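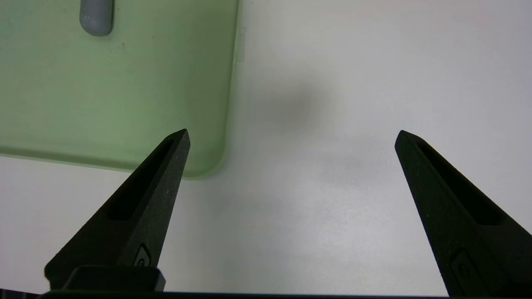 Clearing the tray into two baskets: has anyone got a planner that beats the dumb script?

hanane_t
We run a two-arm cell. Tray in the middle of a white table, a brown wicker basket and an orange one behind it, pick everything off the tray and put it in the right basket. We currently use the Truno policy end to end. A colleague wants to put the Vieira task planner on top so it "reasons" about what goes where. I think that's an extra thing to break. Opinions?

mkoutsoukos
Depends what fails now. If it's going to the wrong basket, a planner might help. If it's dropping pens, it won't.

hanane_t
Mostly the second. It hovers, the fingers close a bit to one side, and it carries on to the basket with nothing in them.

prernberg_fan
Then your wrist view is the problem. White table, pale tray, soft shadows all over the place. I'd bet the policy is chasing shadows. Turn the exposure down and retrain.

mkoutsoukos
You'd bet. Did you measure that, or did you read it in the Prernberg release notes?

prernberg_fan
We retrained with 254 extra demos at lower exposure and the misses went down. That's a measurement.

mkoutsoukos
You added demos AND changed the exposure. Which one did it?

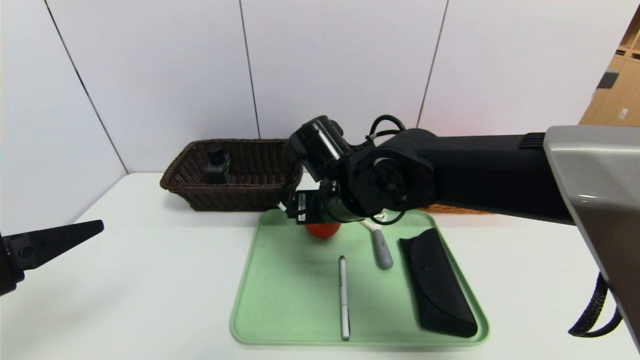 hanane_t
What bothers me more is the head view once the arm is over the tray. The wrist unit sits right on top of whatever you're reaching for. With a fruit, a pen, a grey handled tool and a glasses case out at once, the fruit is half hidden and the arm covers most of the orange basket as well. So how is a planner fed from that camera meant to know what's left?

theano_m
It remembers. You take one clear look before the arm moves, keep a list, and tick things off.

mkoutsoukos
And when the pen was never picked up but got ticked off anyway? Now you've got a confident list and a pen on the tray.

theano_m
So check the gripper width after closing. Four lines of code.

hanane_t
A slim pen in those fingers reads nearly the same as closed. I tried. The threshold that catches the pen also calls an empty grasp a success – pick your poison.

fspanos
Move the arms out of the way after every place and look again. We do it at Norkberg. It costs 700 ms a cycle and I've stopped arguing with people about it.

prernberg_fan
700 ms times every object is a lot of dead time.

fspanos
So is a person walking over to put the pen in. 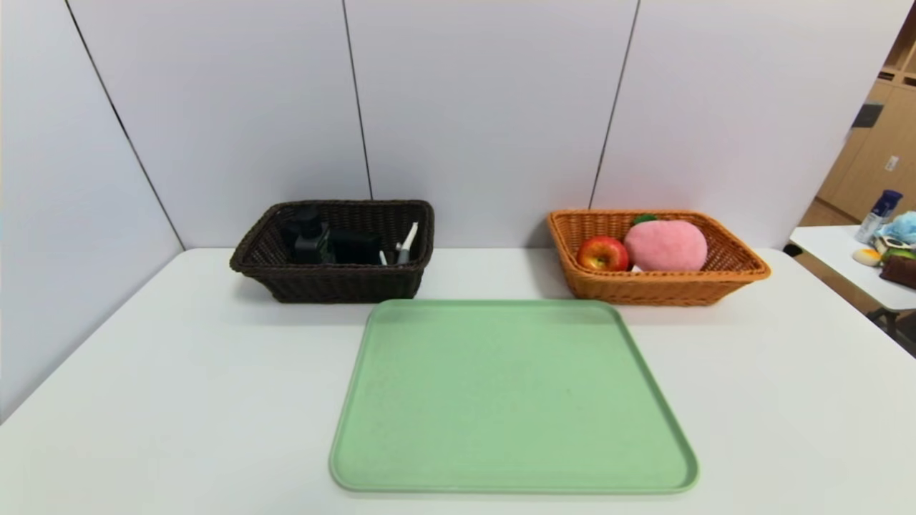
hanane_t
Tried the retract and look thing this afternoon. An empty tray is an easy call for the detector, I'll give you that. The baskets are another matter. Things at the bottom are hidden by the rim or by whatever is on top, like the big peach plush in the orange one, so I wouldn't trust any count of what's in them.

theano_m
Don't count the baskets, just the tray.

hanane_t
Fine, but then I don't need the planner. It's a loop and an if.

mkoutsoukos
Finally. Log 2000 grasps with the loop before you let anybody sell you the other thing.

theano_m
I still disagree. Wait until someone asks for the fruit first and the glasses case last.

hanane_t
Nobody's asked yet. I'll post the logs in February if the disk holds out.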